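3.2 Registration windows and return rates

July, Yae Kawaguchi and Shinji Koyama

The Muritz gathering opens its sign-up in two stages. Paid-up members may register for the first week, and remaining places go to the general public from Sunday morning. We compared this with the single-stage system used at Bretlow, where all 600 places are released at once.

Of the 3,000 people on the Muritz mailing list, 2,088 opened the first notice and 432 registered during the members' week. Most of those had attended before. Late registrants were more likely to ask for shared housing and less likely to pay in full at sign-up. Bretlow had no such split, but its waiting list filled within hours and moved very little afterward.

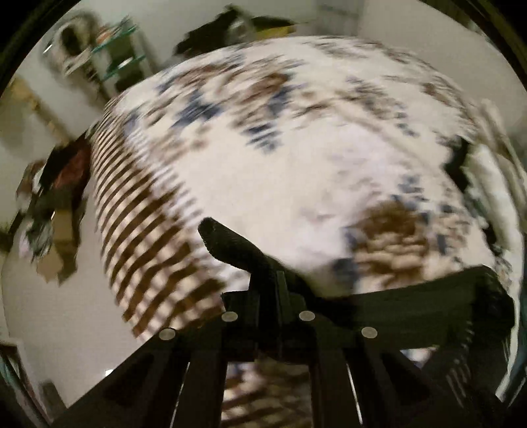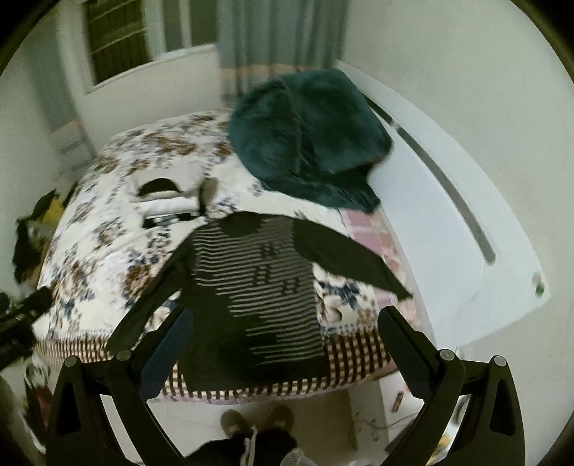
Figure 4. Bedspread with brown and blue patches; black sweater with light-grey stripes, on a bed.

Tsuji, writing to us after reading a draft, argued that the members' week mainly rewards people who check their mail often, and that lapsed members should get a reminder before it starts. We agree that the notice period matters. Muritz sent its first notice only a few days ahead, and we could not separate the effect of short notice from the effect of dues status.

Related items
Housing requests at small gatherings
Plustamero: a shared sign-up form
Waiting lists and late cancellations

Shares 6 | Comments 2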